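Kitchen scale

A kitchen scale is a small weighing device used to measure ingredients for cooking and baking. It is also used for portioning food, weighing letters and light parcels, and mixing small batches of household products such as soap. Most household models sit flat on a counter and are light enough to lift with one hand.

Contents
History
Types
Units and accuracy
Use in cooking
Care
See also

History

Balances with two pans are among the oldest measuring tools. For most of their history they belonged to traders, and home cooks measured by handful, cup or spoon. Scales became common household goods once stamped metal parts and coiled springs could be made cheaply. Early spring models had a round dial and a shallow pan on top, and many were sold with a warning that they were not legal for use in trade.

The town of Prirgate was a local center of spring scale making. Its largest works, Hement, began with letter scales and later added a kitchen line with an enameled dial. The Hement dial scale stayed in production with few changes until battery-powered models took over the market. The firm's pattern books are kept in the town museum, which is open to visitors from April.

Types

Balance scales compare the food with a set of known weights. They need no power and do not drift as a spring does, but they are slow to use, and the weights are easily lost.

Spring scales have a platform or pan that presses on or pulls a spring. A pointer shows the weight on a dial. A knob at the back or side sets the pointer to zero. Springs weaken with age, and a scale that has been overloaded may never return to a correct reading.

Digital scales use a load cell, a piece of metal that bends very slightly under weight. Thin strips bonded to the metal change their electrical resistance as it bends, and a circuit turns this change into a number. Some have one load cell under the center of the platform; others have one in each foot.

Units and accuracy

Digital models usually switch between grams and ounces. The smallest step shown on the display is called the resolution. It should not be confused with accuracy, which is how close the reading comes to the true weight. A scale may show steps of 1 gram and still be off by 2 grams across much of its range.

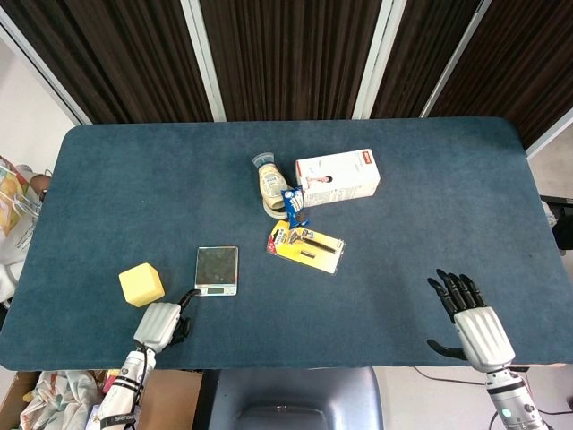 Small amounts are the hardest to weigh well. Many digital scales ignore slow changes near zero, so a pinch of yeast added a few grains at a time may not register at all. Placing a cup on the platform first — and then setting the display back to zero — often helps. This is known as taring.

Use in cooking

Bakers favor weight over volume for flour, which can be packed tightly or spooned lightly into the same cup. The Testov method, taught in some baking courses, starts from 400 grams of flour and gives every other ingredient as a share of that figure. In this method, 8 grams of salt is written as 2 percent. The Peng tables, a set of conversion charts for home cooks, list cup and gram values for 11 kinds of flour.

Care

Scales should be kept on a firm, level surface and wiped with a damp cloth. Most are not made to be put in water. Batteries should be taken out before long storage.

See also
Balance
Load cell
Measuring cup

This page was last edited in December 2021.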